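Do you really need 10,000 steps?

2023-02-19

My sister-in-law gave me a step counter in October, a little Stuvetti thing that clips on a belt, and I have been arguing with it ever since. It wants a daily total. It buzzes when I sit down to read. Last week it congratulated me for stirring a risotto.

I have no quarrel with walking. I walk most days, usually in Clastcombe, and I'd do it without being congratulated. What I doubt is the number. The round figure everyone quotes is generally traced back to a pedometer sold in Japan in the sixties, and a selling point is a poor sort of medical advice. Ask people where they heard it and they say the doctor, or the telly, or the box it came in.

So I ran a small test on myself. I walked the same loop on 12 mornings with the Stuvetti on my belt and a borrowed Atano on my wrist. They never agreed. On the worst day they were 194 steps apart, on a loop that takes me 16 minutes. Which one was lying? Both, I suspect.
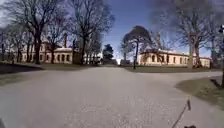 The long straight bit, with the chimney on the left.

Hanneke Hermans, who reads this blog and writes to tell me when I'm wrong, says the error doesn't matter because you are only comparing yourself with yourself. Fair enough, if the error stays the same. Mine doesn't. Hands in pockets, the wrist one sulks. Carrying shopping, it all but gives up. And I am supposed to plan my health around this?

She also sent me a leaflet from Claeys, who sell a dearer model that claims to know how well you slept. I know how well I slept. I was there, or near enough. 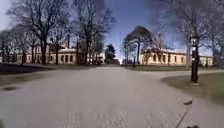 Same walk, where the path branches off to the right.

What bothers me more is what the number does to a walk. In the first few weeks I caught myself going twice round the kitchen table at bedtime to finish on a round figure — a grown woman, in slippers. I took the long way to the post box and was cross when it hardly counted. I don't remember a thing I saw on the way.

The Atano has gone back to its owner. The Stuvetti is in the drawer with the takeaway menus, still buzzing now and then, and I'll let the battery run down before I decide whether to be polite and wear it at Easter.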